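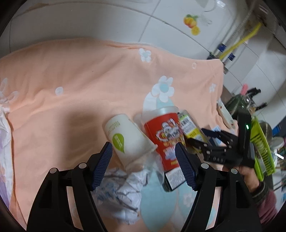
Flowered blanket on the bed, peach with white flowers.

Bench notes, June

Picking up from the last entry. The Nonico desktop from the Kasthorpe shop is still on the left bench. Complaint on the ticket: freezes after a while, sometimes restarts, sometimes just sits there with the fan going. Customer wants the files kept whatever happens.

8:40. Booted from the test stick. Ran the memory test with both sticks in. Errors on the first pass, all in the upper range. Pulled the stick from slot 2, ran again, clean. Swapped the remaining stick into slot 2, clean again, so the slot is fine and it is the one stick. Marked it with tape and put it in the dead parts drawer. Please don't put that one back in the spares box, we did that in the spring and lost an afternoon to it.

9:55. Drive check. Self-test passes but the log shows 40 reallocated sectors. Number did not change between the start and end of the long test. I would not trust it with a customer's only copy of anything. Started a clone to a new SSD before doing any more work on the old drive.

Clone stopped a little past halfway with a read error. Restarted it with the skip option and a log file. Second run finished. 2,671 files came across in the user folder, and the log lists two bad areas. One falls in the browser cache, no loss. The other is inside an old installer in Downloads. Opened a sample of documents and photos from each folder and they all came up. Will mention the installer on the invoice so it is in writing.

11:30. First boot from the SSD failed, no boot device. Boot order was still set to the old drive by name. Changed it, saved, booted. Took the old drive out completely and booted again to be sure it wasn't leaning on it for anything. Fine.

Temperatures. At idle the processor was fine, under load it went up to 100 within a couple of minutes and throttled. Heatsink was packed with dust between the fins and one of the push pins was not seated. Whoever had it off last did not turn the pin all the way. Cleaned it out, new paste, reseated all the pins, checked from the back of the board. Ran the same load for an hour and it leveled off well below where it had been. Fan is a lot quieter too.

So there were three separate faults and I can't say which one caused the freezing. Probably the memory for the restarts and the heat for the rest. Wrote it up that way.

1:15. Stamatopoulos account, the laptop with the dead charging port. Replacement board came in but it is the wrong revision, connector has a different pin count. Sent it back. Ordered again using the number printed on the board itself, and we should stop ordering these by laptop model. Laptop is on the shelf with the screws in a bag taped to the lid.

2:30. Clandine backup tool. Tried the new version on the shop test machine. It restores a single folder now without asking for the whole set, which is what we wanted. It still forgets the schedule if the machine is asleep at the set time. I would leave customers on the old version until that is fixed. Left the test machine on overnight with wake turned on to see if that gets around it.

To do:
Order memory to replace the bad stick, same speed, check the clearance under the cooler first.
Call the Kasthorpe shop with the price for the SSD before closing up the case.
Keep the old drive for the customer, labeled, do not wipe.
We are down to the last tube of paste.
Read the Clandine log in the morning.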